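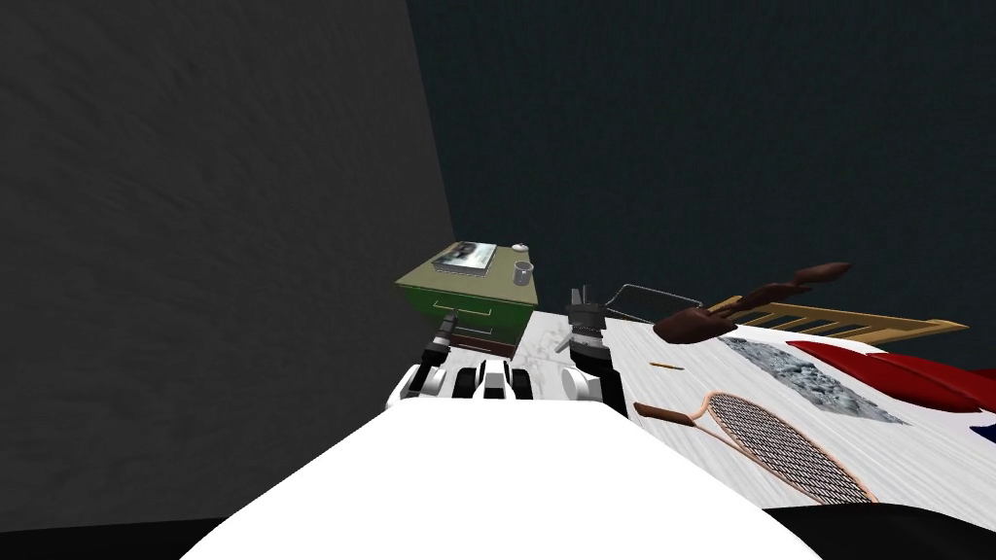
Figure 4. Simulated bedroom from the tidying task, with the robot facing the bed and the nightstand. A badminton racket lies on the sheet.

4. The student project

Ronja Bråten and Gøran Lundgren
January

4.1 Setting

The work reported in this section was done in the second-year robotics class at Romum, where students spend one term on a single shared task. The class had 13 students, most of whom had written short programs before but had not worked with a robot arm, real or simulated. They were split into 4 groups, named Vosero, Cleltance, Ljungberg and Halvard after the rooms they worked in. Halvard Tangen taught the weekly sessions and Mercy Rashidi looked after the simulation software and the shared computers.

We chose tidying a bedroom because the students could agree quickly on what a good result would look like. Every group received the same robot model, with two arms and a gripper on each, and the same set of room files. The files differed in the colours and textures of walls and furniture, and in which objects were placed on the bed and the nightstand. Groups were free to write their own control code or to train a policy from recorded runs. Three groups trained a policy and one, Ljungberg, wrote its rules by hand.

4.2 The task

Each run began with the robot parked close to the bed. It was given one written instruction, such as "put the racket on the nightstand" or "move the cup to the bed", and had a fixed time in which to carry it out. Objects not named in the instruction were to be left where they were. A run was scored as a success if the named object was at rest on the right piece of furniture when time ran out. Knocking something else to the floor made the run a failure, even when the named object had been placed correctly.

The racket was the object the students argued over most. Its handle is narrow and easy to close a gripper on, but lifting it from there leaves the head hanging and turning. Vosero gripped it near the throat and used one arm. Cleltance tried to use both arms for a month before giving up on the second one, mainly because the two wrists came too close to each other over the bed. Thin objects lying flat, such as the brown stick beside the racket in Figure 4, were hard for all the groups, as the fingers tended to press into the sheet before closing.

The room files were put together by a script that places objects at random, and the script was not perfect. In Figure 4 a long dark brown object sits just above the surface of the bed. We left such rooms in the set. Stellan Engström, who marked the project reports, asked the groups to note any room in which an object was not properly resting on something, and to say whether it had changed their score.

4.3 Data and runs

The three groups that trained a policy shared one pool of 600 recorded runs. Students made these by steering the robot with a pair of hand controllers, in sessions of half an hour. Runs that ended in failure were kept and labelled as such. A further 3,000 rooms were generated without any recorded runs and held back for the final test, so that no group had seen them while writing code.

All four groups sent in their code before the test began. Changes after that point were allowed only where a program would not start, and this was needed once, for a missing file. The results are given in Section 5.

Shares 13 | Comments 4
Contact the authors | Copyright remains with the authors | Back to top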